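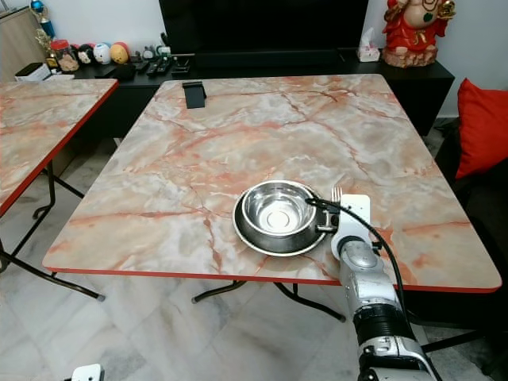
Leif Dalsgaard wrote to me that folding tables are for card games and yard sales, and that anyone who eats dinner at one has given up. Well, Leif, I've been eating at mine since January and I like it a lot!

The top is that swirly pink marble pattern with the red edge, and yes, it's loud, and yes, I got a second one to match. I found the pair at a secondhand place over in Besterville (13 bucks each, and I didn't even haggle). They wipe clean in no time, and when my cousins come by I just shove the two together and we all squeeze in. 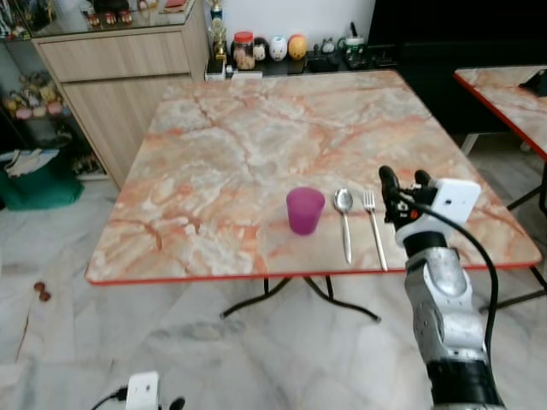 My one gripe is the legs. They splay out so far that I stub a toe almost every morning, and the crossbar always seems to be right where I want to put my feet. I'm still keeping both. Next I need some chairs that go with all that pink, so if you've seen any, tell me where.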